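Comparing Two Finger Sets for the Stavon Tabletop Station
Student project report, Gadard lab course
6/19/20

1. Task

Our group was asked to find out whether the narrow fingers from the Riedl set could replace the standard wide ones on a two-arm station. Both arms carry a parallel gripper with two fingers. The job was the same throughout: pick a small part off the table and put it in a shallow tray. The station has to be ready for the Preninden course in November, so we were asked for a recommendation and not only results.

2. Setup

The two bases are fixed along the far side of the table and the camera does not move. We kept the brown table surface because the parts stand out well against it, and the tray is a cyan one with a low rim. Each pick starts from a taught position above the part. The controller closes the fingers until the motor current reaches a limit, lifts, and moves over to the tray.

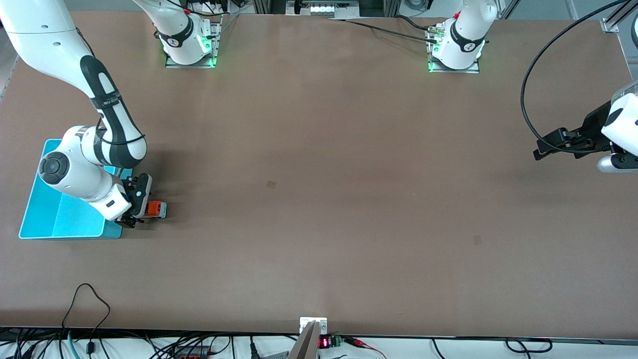
The limit matters more than we expected. With the factory value the wide fingers held everything, but the narrow ones pushed thin parts out sideways as they closed. We lowered the limit in steps and repeated the full set of parts at each step. Closing speed stayed the same for both finger sets.

3. Results

The narrow fingers made 43 clean picks before the first slip. The wide fingers did better on parts with flat sides and worse on anything lying near the tray, where the outer edge of a finger could touch the rim on the way down. Most of the failed picks with the wide set were of that kind. Moving the approach point 5 mm away from the rim removed some of them.

Cable slack was a separate problem. When an arm reached across the table its gripper cable pulled tight and turned the wrist a little, so we rerouted it in a wider loop and repeated the runs affected.

4. Recommendation

Use the narrow fingers with the lowered current limit. The wide set should stay with the station for larger parts. Changing over takes four screws per gripper, and the zero position has to be taught again afterward. We did not test wear. The rubber pads should be checked after 3,000 cycles, and the settings for both sets are saved on the controller under the group's folder.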